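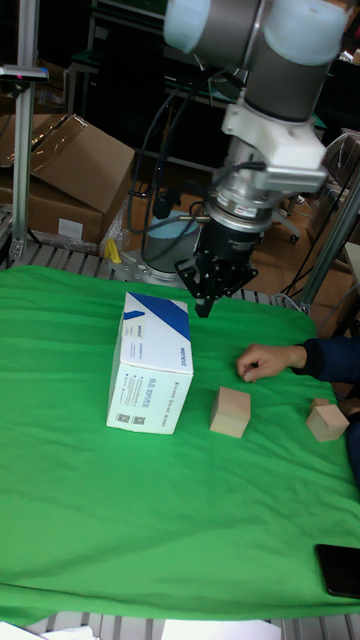

My dog Lis has a birthday in January, and this year I was asked by three separate people what I was "doing for it". Doing for it! He's a dog. He had a walk, he had his tea, he rolled in something on the way home and then he slept on my coat. I thought that was a pretty good birthday and I'm fairly sure he did too.

I'm not here to sneer at anyone who bakes a liver cake. I love my dog to a silly degree and I talk to him more than I talk to my sister. But something has shifted in the last few years and I don't much like it. Somewhere along the line, looking after an animal turned into buying things for it, and if you don't buy the things you start to feel like you've let the side down.

Take the monthly treat box. A friend signed me up for one from Troleck as a present, which was kind, and the first one was fun. There was a chew, a bandana and a squeaky avocado. By the third I had a drawer full of bandanas. Lis hates bandanas. He goes completely still and looks at the skirting board until somebody takes it off him. When I went to cancel, I had to click through a page asking whether I was sure I wanted to disappoint my best friend. My best friend was in the garden eating a stick.

Then there are the trackers and the apps. I tried Finditz for a bit, the one that clips on the collar and gives your dog a score for the day. One wet afternoon he got 13 out of a possible I-don't-know-what, and I found myself putting my boots back on at nine at night to get his number up. He didn't want to go. He stood on the step in the rain with his ears flat and I thought, who is this for?

I said some of this to Marianna Szczepańska, who walks her two spaniels on the same bit of common as me, and she told me off, quite rightly. One of hers is old and wanders, and the tracker means she can let him off the lead without her heart in her mouth. Fair enough. That's a real use and I'd pay for it as well. What bothers me is the rest of it - the scores, the streaks, the birthday reminders, the little nudges that treat a perfectly happy animal as a job you're behind on.

And the money! I know people who worry all month about the vet's bill and still feel they ought to find something extra for an outfit. If I had a spare £1,000 for Lis (I don't) it would go straight into an account for his teeth and his dodgy back leg, and he'd never know a thing about it. You can't put a savings account in a photo with a bow on, I suppose, so there isn't much of a market for it.

We went up to Skudlow for a couple of days over Easter, just the two of us. I forgot his bed, his good lead and every toy he owns. He slept on a folded towel and spent the whole of one morning barking at a duck. I've had worse holidays. Next January he can have a sausage.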